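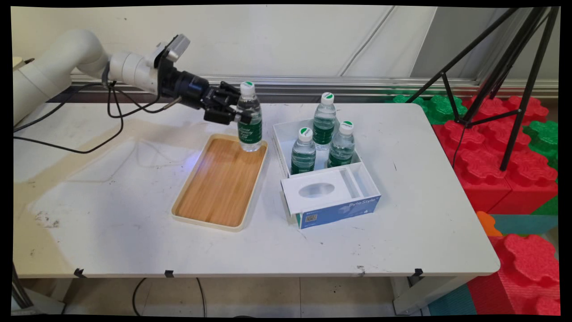
*Bottled water with green labels, and a box of tissues.*

# Static Level

The well at Flekard was sunk before the road was built. It is lined with stone for the upper part and is bare rock after that. The depth from the rim to the bottom is 49 metres. The rim carries a brass stud, and every measurement is taken from the stud.

My instructions from Prodora were to measure the static level, inspect the pump and say whether the well could be kept as a reserve supply. The village had been on the Sekirden main since May. I was allowed five days. I had not told the office that I grew up in the third house along from the pump shed, as the form did not ask for it.

A static level is the depth to water when no pumping has taken place for long enough that the surface has stopped moving. At Flekard this means leaving the pump off overnight. I isolated it at dusk, put a tag on the switch and went to the guest room over the shop, where the bed had been pushed against the radiator. In the morning I lowered the tape. The buzzer sounded at 40 metres and a little over. I raised it, dried the probe and lowered it again, and the second reading agreed with the first.

The earlier readings are in a ledger kept on a shelf in the shed. The columns are date, level, hours run and remarks. For the last 11 years the entries are in my father's handwriting. He was paid a small sum each quarter to look after the pump, and he took the level on the first morning of every month, including the month my mother was in hospital. The remarks column for that entry says "Wind from the east."

I copied the levels out and plotted them. The water had been going down slowly and evenly, and there was a step of nearly two metres in one winter. A step of that kind has a few possible causes. The rock may have opened somewhere, a new well may have been drilled nearby, or the person measuring may have changed something. I checked the first two with the district map and with the woman who keeps the shop, and neither applied.

The pump is a Thepsuriya, of the older pattern with the grease cup on the side. The bearings were sound. The rising main had been repaired at one joint with a sleeve cut from another pipe, filed to fit and painted. It was better work than the joint above it. I noted it as "non-standard, serviceable."

On the third day I compared tapes. My father's was still on its nail, a steel tape with a lead weight at the end. I laid it along the shed floor beside mine, a length at a time, marking the concrete with chalk. The tape had broken at some point and had been riveted together again with a piece missing. The missing piece accounted for the step to within the width of my thumb. From the winter in question onwards he had been reading from a short tape, and each reading was too large by the same amount.

He must have known that the tape was short, having done the riveting. I went back through the ledger for a correction and did not find one in the levels. I found it inside the back cover, in pencil, with an arrow: "Take off for mend." The figure was underneath. It matched mine. There was no date on it and nothing to say which readings it applied to. I suppose that he knew which, and did not expect another reader.

I applied the correction and drew the plot again. The step disappeared. The decline was gentler than it had first appeared, and the last few years were almost level. On those figures the well could be kept, provided that somebody ran the pump every month and wrote down the result.

The report form has a box for the source of historical data. It accepts a choice from a list, and I chose "Local observer." There is a second box for reliability, graded from one to four. Uncorrected readings from a damaged tape would be a four. Corrected readings, where the correction has been checked independently, may be given a two. I gave them a two. A one requires a calibration certificate.

I stayed the fifth day, although the work was complete on the fourth. I greased the pump, ran it until the water cleared and shut it off. I swept the chalk off the floor. Then I walked up to the house, which has other people in it now and a different door, and walked back.

Before leaving I took the level once more, with the steel tape. It is slow to use. There is no buzzer, so the end is rubbed with chalk and the wet mark is read when it comes up. I took off for the mend and entered the result under his last line, ruling the columns to match.

28th July. Level as corrected. Pump run, one hour. In the remarks column I put "Tape needs replacing," and then, as there was room, the direction of the wind.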